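Rapport d'avancement - Projet Erura, ordre et propreté dans les logements partagés
Destinataire : Fonds Wongsuwan
Rédaction : Nidia Carhuamaca, coordinatrice, association Graroneo
6 mai 2024

Madame, Monsieur,

Je vous présente le deuxième rapport du projet Erura, que votre fonds soutient depuis le mois de novembre. Il concerne les pièces communes des logements que nous suivons, c'est-à-dire les cuisines, les coins repas et les couloirs. Les chambres ne font pas partie du projet et nous n'y entrons pas.

1. Où nous en sommes

Cinq logements participent maintenant au projet. Nous avons réalisé 108 séances de rangement et de nettoyage, sur les 173 qui étaient prévues dans la convention. Le retard vient surtout du logement de la rue haute, où les travaux de plomberie ont duré plus longtemps que le propriétaire avait annoncé. Les séances y ont repris et je pense que nous pouvons rattraper la plus grande partie avant la fin de la période.

Une séance se déroule toujours dans le même ordre. On commence par les petits déchets visibles, par terre et sur les meubles. Ensuite on rassemble la vaisselle, on plie les linges, on essuie les surfaces et on termine par le sol. Dans le premier rapport, j'avais écrit que le sol venait avant les surfaces. Les habitants ont demandé de changer cet ordre et ils avaient raison, car les miettes de la table tombaient sur un carrelage déjà lavé.

2. Les petits déchets et le dessous des tables

C'est le point sur lequel nous avons le plus travaillé pendant cette période. Dans les coins repas, les gobelets, les papiers et les restes d'emballage finissent souvent au sol, près des pieds de la table. Quand la nappe descend assez bas, on les remarque seulement en se baissant. Nous avons donc ajouté à la fiche de séance une ligne « sous la table et autour », que la personne coche avant de passer à la vaisselle. 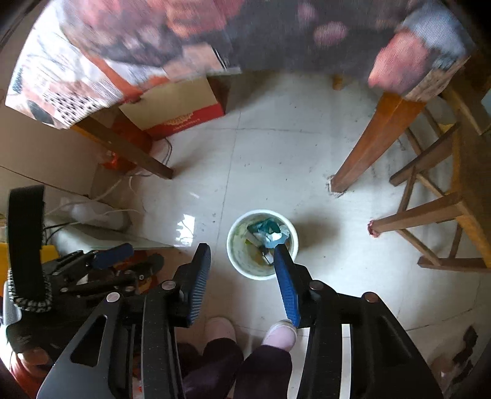
Coin repas : gobelet blanc avec un papier froissé, sur le carrelage près de la table.

Pour les gobelets qui contiennent encore quelque chose, la consigne est de vider d'abord le contenu dans la poubelle, puis de regarder le récipient. S'il est lavable, il va à l'évier avec le reste de la vaisselle. S'il est jetable et taché, il part avec les déchets. Cette règle semble très simple, mais elle a été discutée longtemps dans deux logements, où certains préféraient tout jeter et d'autres tout garder.

Les carrelages clairs demandent aussi une attention particulière. Les traces et les petits points foncés s'y voient beaucoup, surtout près des fenêtres, et cela décourage les personnes qui viennent de nettoyer. Nous conseillons maintenant un passage à sec avant la serpillière, avec un balai à poils souples. Pour les joints, nous utilisons une petite brosse une fois par mois et pas davantage.

3. Nappes et linges

Les nappes à motifs cachent bien les taches - c'est pratique, mais on oublie de les laver. Chaque logement a reçu une deuxième nappe pour permettre le changement. Les linges pliés qui restent au bord de la table sont acceptés s'ils sont propres et s'ils servent au repas suivant. Les autres vont dans le bac de lessive. Je reconnais que cette consigne est encore mal suivie, et que je ne suis pas toujours assez claire quand je l'explique.

4. Matériel et dépenses

Les balais, les seaux et les brosses ont été achetés chez Hiker, comme indiqué dans le budget. Le prix des seaux a augmenté entre le devis et la commande, et nous en avons pris moins. Il reste à acheter les patins en feutre pour les pieds de table. Plusieurs tables en bois ont des pieds abîmés à la base, et ils frottent contre le carrelage quand on les déplace pour nettoyer. Je souhaite utiliser pour cela le reste de la ligne « petit équipement », si vous êtes d'accord.

5. Difficultés

La fiche de séance est trop longue. Elle comporte une page et demie, et la deuxième partie revient souvent vide. Je prépare une version sur une seule page, avec moins de texte et des cases plus grandes. D'autre part, deux personnes qui animaient les séances ont changé d'horaires de travail, et il a fallu environ 5 semaines pour réorganiser le planning.

6. Suite du projet

Nous continuerons les séances au même rythme dans quatre logements, et à un rythme plus serré rue haute. La nouvelle fiche sera essayée d'abord dans un seul logement, puis corrigée avec les habitants. J'attends votre réponse pour les patins avant de passer la commande. Les justificatifs des dépenses vous seront envoyés séparément, dans le même format que la dernière fois.

Avec mes salutations respectueuses,

Nidia Carhuamaca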